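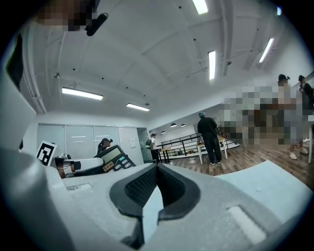 Wonier Room, Rumine Building: gallery 3

Main room, looking towards the doorway. White wall panels on the left, black railing and steps on the right, three black dome pendants at the far end. Ceiling white, beams exposed, fluorescent lighting.

This gallery covers the ground floor of the Rumine Building as used for table and floor work. Galleries 1 and 2 cover the entrance and the stores. The captions give what is needed to identify an area or an item on the room list. Fittings are listed by area and loose items by item number.

Lighting. The fluorescent fittings are not all of one pattern. Some are single tubes fixed at different angles, and one long fitting on the left hangs on wires. The pendants are on a separate circuit and are switched from the raised area. Tubes are replaced in April, all on the same visit, and spares are held in the stores. For work on the floor, the main switch by the doorway is enough.

Wall panels. The paper notice near the right-hand end of the panels is to stay there. Other papers go on the board in the entrance. Do not use tape on the panels.

Raised area. Reached by the steps beside the railing. The small table with the wooden top stands near the railing and is entered under the raised area on the list, wherever it has been moved to. The white table further right is used for small items and is cleared at the end of the day. 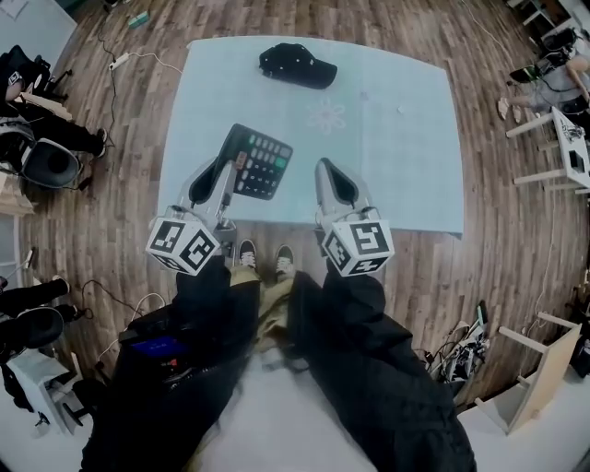
Page last changed: 11/09/2018

Floor area, mat in use. Black desk calculator and black baseball cap on the pale blue mat, plank floor underneath.

Calculator. Item 616 on the room list. Grey display panel, green keys along one side, the remaining keys dark and grey. It is kept in the Prieto cupboard with the other desk items and goes back there after use. Placing it at an angle on the mat is acceptable. It should be clear of the edge.

Cap. Item 53, soft goods. Stored flat, one to a shelf, nothing stacked on top. In the picture the brim points right. Either direction will do.

Mat. Pale light blue with a white flower print, which is faint. Supplied by Pirier. Two cleaning methods have been tried: a damp cloth with plain water, and a soft brush. The cloth is now standard. The mat is rolled, not folded, and needs 40 minutes flat before small items are set out on it.

Floor. Planks in warm brown and tan. No wet mopping. Sweep along the length of the boards and lift the mat first. Chairs and stands are carried across, not dragged.

Power. The white power strip lies on the floor to the side of the mat, with black cables running across the planks. Cables should be kept off the mat itself. Extra strips are in the Prieto cupboard, bottom shelf, and are signed out on the same sheet as the desk items.

Corrections to item numbers should be sent to the room desk with the gallery number. Gallery 4, the upper floor, is in preparation.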